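4. First pick test (Drallovden arm, shared shop build)

1. Lay the green cylinders on their sides in front of the bin. Leave a gap for the fingers.
2. Set move time to 3000 ms. Grip force 30, no higher for now.
3. Lower the gripper to the tabletop and stop there.

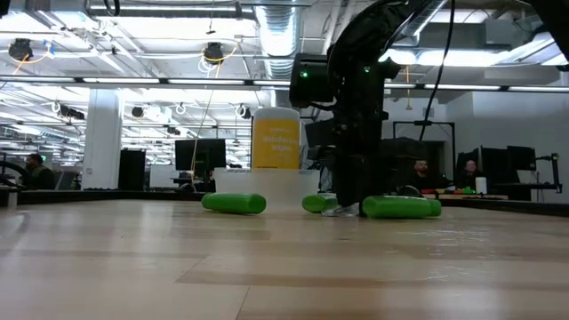 4. Check cable slack at evry joint. Tight - back off and re-route.
5. Save the pose, slot 63.

CAUTION: Hands off the table while the arm is powered.

6. Raise the arm, swing it clear.

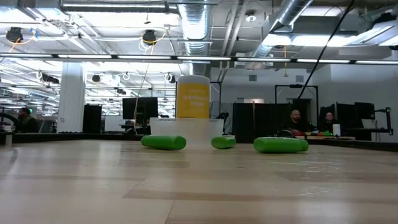 Fig. 2. Cylinders and bin, arm out of view.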